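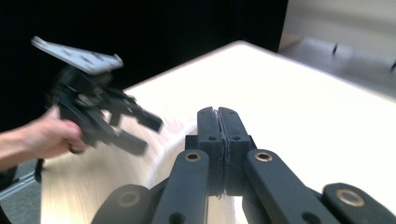
Figure 1. Hand-held grippers at a white tabletop.

Unit 3: Work Surfaces and Reach
Course handout, February 2026
Module leader: Ulises Cárdenas

Purpose of this unit

This unit deals with the height, depth and finish of surfaces at which people work while standing or seated. Students should read it before the seminar and bring the measurements they took at their own desks for Unit 2.

3.1 Working height

The height of a work surface should be set from the elbow of the person using it. For light assembly, the hands should rest a little below elbow level when the upper arms hang freely. Fine work, such as soldering or engraving, calls for a higher surface, as the eyes need to be closer to the task. Heavy work calls for a lower one, so that the weight of the upper body can be used.

Where several people share a bench, an adjustable surface is preferred. If the bench is fixed, it should be set for the tallest regular user and a platform provided for the others. Students often propose the average height as a compromise. This suits few of the users and will lose marks in the assignment.

3.2 Zones of reach

The normal zone is the area swept by the forearm with the elbow kept close to the side. The maximum zone is swept by the whole arm from the shoulder. Items in constant use belong in the first, and those needed now and then may be placed in the second. Anything beyond the maximum zone requires the worker to lean or step, and should be kept for storage only.

Both zones are curved. A rectangular bench therefore has corners that are hard to use - a point taken up again in Unit 5.

3.3 Surface finish

A pale matt finish makes small dark parts easy to find and shows dirt early. A gloss finish reflects overhead lamps and should be avoided under strong lighting. Front edges should be rounded wherever the forearms rest on them.

3.4 Case study: the Mondeck packing line

The Mondeck line has 19 standing stations, all at one fixed height, and handles 4000 parcels in a shift. The study pack contains the floor plan, the staff survey (34 replies) and the supplier's drawings from Srisuk. Note that the drawings give heights to the underside of the bench top.

Assignment

Propose a new layout for one Mondeck station, with a plan and a side view, both to scale. State the working height chosen and the body measurements on which it is based. Work should be handed in at the Jukalach Building office. Late work is subject to the usual penalty.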